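Household Robot Tips: Choosing and Setting Up a Gripper for Bathroom Work

Filed under: Workshop / Bathroom / Grippers and cameras

These notes cover two-finger grippers on a two-armed machine, working at a vanity and on the floor in front of it. They follow on from the kitchen page. The kitchen is easier. A bathroom has a mirror, glossy tiles, stone with a busy pattern and a lot of small upright packages that fall over.

Fingertips first

Pointed tips suit a bathroom better than broad flat ones. Most of what has to be picked up stands close to something else, and a broad pad will knock the neighbour before it closes on the target. The broad Desow pads we tried were fine on towels and poor on everything else. The pointed Sinar tips went in between two bottles without touching either, but they marked soft plastic when the closing force was left at the kitchen setting.

Out of 168 picks at the basin, 23 failed with the broad pads. The same list of items with the pointed tips gave fewer drops but more pinched tubes. If you only want to own one set, buy the pointed ones and lower the force.

Before fitting any tips, check the linkage. Parallel links should move freely by hand with the power off. Tighten the pivot screws a little at a time, alternating sides. A gripper tightened fully on one side and then the other will close off centre, and the wrist camera will show the object drifting towards the stiffer finger as it shuts.

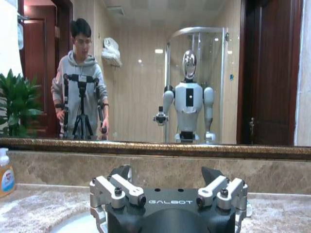
Hover height is the next thing to set. Over a stone counter, start with the gripper well clear and bring it down in small steps, with the arm stopped between each. Patterned stone has no clean edge for a depth camera to hold on to, and the reading can jump by more than the thickness of a fingertip. We use the lowest stable reading and then add a margin. Lay a plain cloth under the work for the first run if the numbers will not settle.

Mirrors

A large mirror behind the work is the main cause of bad readings in this room. The depth camera sees a second room behind the wall and offers it to the planner as free space. There are two cures:

Set a hard limit in the controller at the front face of the mirror frame. The Adanura controller takes this as a flat wall and will refuse any path through it. Enter it before the arms are enabled.

Mask the mirror area in the head camera. This is quicker but has to be redone every time the base moves.

Use the first if you can. Use both if people will be standing in the room, as their reflections can be picked up as a second set of people and make the machine stop for no reason.

Two arms or one

One arm is enough for wiping and for moving bottles. Throwing things away goes better with two: one arm holds the container, the other places the item in it. The holding arm should be slow and stiff, and the placing arm can be softer. On the Villaseñor arms this meant two separate profiles, saved under different names, which took 20 minutes to set up and has not needed touching again. 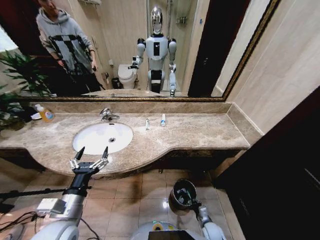 Can the same gripper hold a container and pick up small items?
A two-finger gripper will do both, but the force setting has to change between them. Thin-walled containers bend if gripped near an open rim, so take them lower down where the wall is stiffer. Save the two forces as separate presets and check which one is loaded before each task.

Wrist camera position

The wrist camera should see both fingertips and a good stretch of the surface beyond them. If the tips fill the view, the camera is too low and you will lose sight of the object just before contact, when the view matters most. Too high, and small items shrink until a tube and a bottle look much the same.

Fix the cable along the arm with two soft ties and leave a loop at the wrist. A tight cable pulls the camera round by a degree or two when the wrist turns, which is enough to spoil a calibration. Check it with the wrist turned fully each way.

Clean the lens with a dry cloth. Spray from a basin leaves spots that dry into pale rings, and these look like small objects to some detection models.

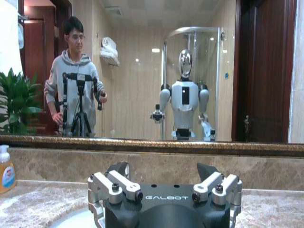
Calibration in a bathroom is best done against things that will not be moved. Printed target boards work, but they slide on polished stone and pick up glare from ceiling lights. Choose a fixed edge instead and repeat the check from three arm positions. The curved white edge of the basin, at the lower left of the wrist view, is a fair choice against cream and brown stone: the contrast is good and it does not shift between runs. A soap bottle is a poor one, as it gets nudged. Note the offset at each position on the same sheet, with the tip type written next to it. If the three differ by more than a millimetre, go back to the pivot screws before blaming the camera.

Lighting

Leave the ceiling light on and keep it the same for every run. Switching it off to reduce glare on the tiles makes the wrist camera lengthen its exposure, and anything moving will smear. Better to fix the exposure by hand and accept some bright patches on the floor. Automatic white balance should be off as well. Warm lamps and beige walls push it about between one pose and the next.

Placing into a bin

Bring the item over the middle of the opening and stop. Let the arm settle for a second — longer if it has been moving fast — and then open the fingers fully. A partial opening will leave a light item hanging from one tip.

Tubes are best carried upright. Held by the crimped end they have a flat surface for the fingers and will not roll. Held by the cap they swing, and the cap may come off.

Liners cause their own trouble. Black plastic gives a depth camera very little to work with, and the bottom of the bin may be reported as missing. Take the height from the rim and ignore everything inside it. A shiny rim can also flare at some angles, so take the reading from two sides and discard the odd one.

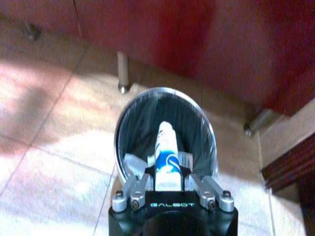
How far above the rim should the item be released?
Low enough that it cannot bounce out, and high enough that the fingers clear the rim when they open. For small packages we release with the lowest point of the item just above the rim, and go lower for anything with a hard cap. Measure from the item, as a long tube hangs well below or above the fingertips depending on how it was picked.

Settings worth writing down

Closing force for soft tubes, bottles and containers, each on its own line.
Finger opening before approach. Too wide is a common fault at a crowded counter.
Mirror limit, with the base position it was measured from.
Camera exposure and white balance, both as fixed values.
Tip type, and the number of picks since the pads were last cleaned. We clean at every 20.

Pads pick up a film of soap quickly. Wipe them with a damp cloth, then a dry one, and let them stand before the next run. Do not use alcohol on the Desow pads — it hardens the surface and they begin to slip on glass.

Towels, shower screens and door handles are on the next page.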